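Chapter 7
Teaching a Gripper to Open a Drawer

Think of the last time you opened a drawer. You didn't plan it. You found the handle, pulled, and stopped before the whole thing landed on your toes. Now try it with two stiff fingers that can't feel a thing!

That is the project for this chapter, and it's my favorite in the book. In Chapter 6 your team bolted the fingers to the mounting plate and checked that they closed evenly. Now you get to use the grippers, one in each hand, and do a job slowly enough that a machine could learn from it.

The Westow club ran this project for the first time in October with 24 students and one parts organizer. They called it Pavden, after a team name that had won a vote and never got used anywhere else. By the end of the term they had 845 recorded tries. Plenty of those were terrible, and the terrible ones started some of the best arguments in the room. Should you keep a try where the drawer sticks? What if you drop the part but pick it up again?

In this chapter you will
- pull open a small drawer with one gripper while the other stays clear
- move a part from a drawer to the tabletop
- write a rule for which tries to keep, and stick to it for a whole session
- compare your rule with another team's

Words to know: demonstration, grasp, trial, approach angle

Before you start, try this with a partner. Hold a pencil in each fist and use only the tips to slide a coin across your desk. Then pick the coin up. Write down what your wrists did, especially the second time.

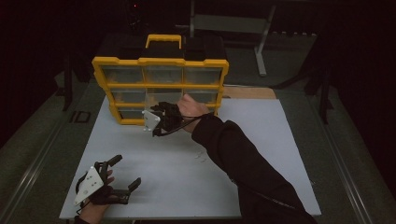
Text by Morven Sutherland and Lensa Wubshet

Look at where the two grippers are. One has its fingers pointed at the drawers, low on the yellow frame, and the other is down by the near edge of the table with its fingers apart. Where would you put that second gripper if the next part had to come from the top row? Sketch your answer in your notebook and keep the page handy, as you'll need it in Section 7.1.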